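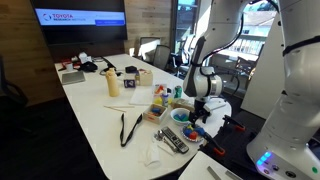 According to Nurhan Ersoy, a tabletop cell with two arms needs far more looking after than its tidy white arms would suggest, and most of that care goes into cables and clamps. The Urna cell is a good case. Its upkeep follows a routine first written down at Zamora, and it begins in the morning, before either arm is powered.

The clamps at the table edge are checked by hand and snugged up if they give at all. Next come the cables, which should have enough slack for the elbow to bend all the way – a tight one will wear through sooner than anybody would like. The gripper fingers are wiped clean and closed on a test block, and after 600 hours their pads are changed, worn or not.

Calibration comes last. Each arm visits 6 marked points on the table, and any drift is entered in the Jadarton log, along with a few words about what was moved or tightened that day. Repairs to the joints themselves are left to the Calteck workshop.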